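Junpei Kawaguchi
09/06/2025

Short thread on clear acrylic sheet, cast versus extruded, and why the label matters before you cut it.

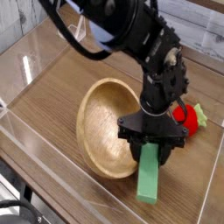 Cast sheet is poured between plates and cured slowly. Extruded sheet is pushed through a die. Both are sold as "acrylic" and look the same on the rack at Flarton.

Thickness first. Extruded holds a tighter tolerance. Cast can wander across a single sheet, so measure at each corner before you size a slot for it.

Cutting. Extruded softens sooner and gums up a saw blade. Slow the feed and it gets worse, as the plastic sits against the teeth for longer. Cast chips cleanly.

Gluing. Extruded takes solvent cement quickly. Cast is slower and wants a squarer edge. I leave either one clamped overnight.

Crazing is the usual complaint. Fine cracks near a joint mean there was stress in the edge when solvent reached it. Flame-polished edges are the worst for this - scrape or sand them instead if they are going to be glued.

Annealing helps. Follow the supplier's chart for your thickness, and let the oven cool with the door shut.

Cleaning: mild soap, water, soft cloth. No ammonia window spray. No paper towel.

Simeo asked about price. My last order in November was 2 sheets of cast, $469 with freight. Extruded in the same size was more than $100 cheaper.

For plain flat panels I buy extruded. For anything laser engraved, cast - the mark comes up frosty white.

Notes on hinges next, once the Casine samples arrive.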